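Bin Picking Demonstration Cell - Visit and Open Day at Undside

Rezaei Handling, Wasthorpe site 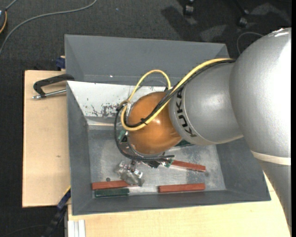
Can I bring my own parts to the demonstration?
Please do. Send us a small box of them two weeks before your visit, and we will prepare the cell so that you can see your own parts being picked on the day.

About the demonstration cell

The Florkov cell is our standard station for taking mixed parts out of a bin and placing them in a known position. We sell it as a complete unit and we also rent it for trials. The demonstration cell stands in the Undside hall of our Wasthorpe site, and it is the same cell that our engineers use for test work during the rest of the year. For this reason it shows some marks of use, and we do not repaint it before visitors come.

On the demonstration cell we use a KUKA arm with a metal gripper. The usual work at a visit is picking colored bars from a gray metal bin. The bars are red and green, and they are not all of the same length. We like this set because it is simple to understand from a distance, and at the same time it contains the cases which cause trouble in a real factory: a bar lying close against the wall of the bin, a bar partly behind another one, and the last few bars when the bin is nearly empty.

Many visitors ask to see a full bin first. We usually suggest the opposite. With a full bin there is nearly always one part on top that is easy to take. When only a few bars remain, the gripper must go down between the sloping sides, and the arm has less freedom to turn. If a cell can clean out the bin to the last part, your operator does not have to walk over and tip the rest by hand.

What happens during a visit

A visit takes a morning or an afternoon. We begin at the table with coffee and a short talk about your parts, your cycle time and the space you have. Then we go to the cell and run it at reduced speed, so that each movement can be followed. After this we run it at working speed. You may choose the order of colors, mix the bars yourself between two runs, or ask for the same pick to be repeated as many times as you want.

In the second half we change to your own parts, if you have sent them. We will tell you openly when a part does not suit the gripper. Thin sheets, soft bags and very oily parts are difficult for this cell, and for them we would look at another tool before we make an offer.

You will receive a written report after the visit. It contains the picks tried, the picks missed, the reason for each miss as far as we could find it, and our opinion on whether a longer trial makes sense. The report is free and you can show it to other suppliers.

The cables and the hose

Visitors from maintenance departments often spend more time looking at the cables than at the gripper, and they are right to do so. On our cell the yellow and black cables are led on the outside of the arm, over the orange-brown joint, and tied together. This leaves a free arch of cable above the joint. It does not look very tidy, but a cable on the outside can be inspected in a minute and changed without opening the arm.

For a production cell we can supply a closed cable package. It costs more, and it makes the arm a little wider near the wrist, so please tell us the inside size of your bin before you decide. With a narrow bin the open solution is often better.

Open day, 4th December

On 4th December the Undside hall is open to everyone who has registered. There are 84 places. The cell will run from 9 in the morning, with pauses for questions, and the last run begins at four in the afternoon. You do not need to stay for the whole day.

The open day is for looking and asking. We cannot test visitors' parts on this day, but you can leave a box with your name on it at the desk and we will arrange a separate date. The previous open day, in July, was full early, so registration by e-mail is recommended.

Please note for the day:
Closed shoes are required in the hall.
Long hair and scarves must be tied back near the cell.
Children from 12 years are welcome together with an adult.
Photographs are allowed. Please ask before filming other visitors.
Parking is behind the building, entrance from the Wasthorpe side.

Technical data of the Florkov cell

Floor space: 2000 x 2000 mm without fence
Bins: one or two, metal or plastic, with straight or sloping sides
Gripper: two-finger as standard, others on request
Cable routing: open or closed package
Installation: by our own staff, including two days of training
Spare parts: gripper fingers, hoses and cable ties are kept in stock at Wasthorpe

The weight of the complete cell depends on the arm and the base you choose. We give it in the offer, together with the floor load.

Rental for trials

If the visit has gone well but you are not ready to buy, the cell can be rented by the month. We deliver it, set it up with your parts and take it back after the trial. When you buy within half a year, the first month of rent is taken off the price. Transport is charged separately - for customers near Wasthorpe it is a small amount, for others please ask.

How to book

Write to the demonstration desk at Rezaei Handling and mention "Undside visit" or "open day" in the subject line. For a visit, please add a photo or drawing of your part, its weight, the size of your bin and two or three dates that suit you. We answer within three working days.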